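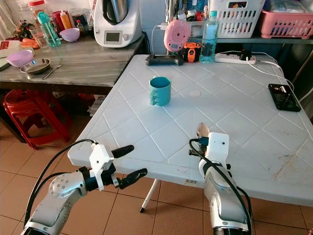

Chapter 3
Weight, Volume, and the Trouble with Cups

Ask ten people how much is in a cup and you will get ten confident answers, most of which will be about the cup they own. The word has been doing two jobs for a very long time. It names a thing you drink from, and it names an amount, and recipes slide from one meaning to the other without so much as clearing their throats. A teal plastic mug with a chunky handle is a perfectly good cup in the first sense. In the second sense it is a rumor. The same goes for a metal spoon, which may or may not hold what your recipe calls a tablespoon, depending on the mood of whoever shaped the bowl of it.

Cooks at home get away with this. If you make soup for yourself and it comes out thin, you eat thin soup and tell no one. A kitchen that feeds other people is in a different position. The lunch customer who liked the lentils in March expects to like them again in October, and expects the portion to be the same size, and will mention it if it isn't. This chapter is about how kitchens keep that promise, or at least how they arrange to break it less often.

We begin with the difference between weight and volume. Weight tells you how heavy something is. Volume tells you how much room it takes up. For water the two get along so nicely in the metric system that beginners come to believe they are the same thing: 500 milliliters of water weighs very close to 500 grams, and everyone goes home happy. Then somebody measures flour. Flour can be sifted, spooned, scooped, or packed down with the back of the hand by a person in a hurry, and each of these puts a different amount of flour in the same container. Brown sugar is worse. Chopped parsley is hardly a measurement at all.

Containers add a problem of their own. We judge them by eye, and the eye is easily led. It likes height and pays too little attention to width, so a tall narrow glass looks generous and a broad dish looks stingy, whatever they hold. Set a deep vessel beside a shallow one and most students will guess wrong about at least one of them, then defend the guess.
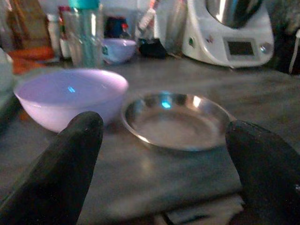
Figure 3.1 A lavender plastic bowl and a shallow metal dish. Depth and width both affect capacity.

The cure is dull and it works. Put the container on a scale, set the scale to zero, and add the ingredient until the number matches the one on your sheet. Setting the scale to zero with the container on it is called taring. Forgetting to do it is called lunch for twice as many people as you planned, or half as many, depending on which way your arithmetic goes when you try to fix it afterward.

Throughout the chapter we will follow the kitchen at Stirmont, a staff cafeteria that prepares 592 lunches on a normal working day. Stirmont used to write its recipes in cups, scoops, and, in one memorable case, "the blue jug." When the blue jug cracked, the rice pudding went with it. You will see the old pudding recipe in Section 3.2, along with the version that replaced it, and you will be asked to decide which one you would rather be handed at six in the morning.

A word about small amounts. Scales made for sacks of onions are poor judges of a pinch of saffron, and a scale that reads in steps of 2 grams has nothing useful to say about a single gram of yeast. Measuring spoons still earn their place in the drawer for this reason. Use a proper set, level the top with a straight edge, and keep the set away from the teaspoons in the break room, with which they will otherwise mingle.

Before you read on, find a recipe you make often and have never written down. Write it down now, using whatever measures come naturally, including "some" and "enough." Keep the page. You will convert it to weights at the end of Section 3.3, and it is better for everyone if you don't tidy it up first.

Key terms in this chapter: capacity, level measure, net weight, portion, tare, yield.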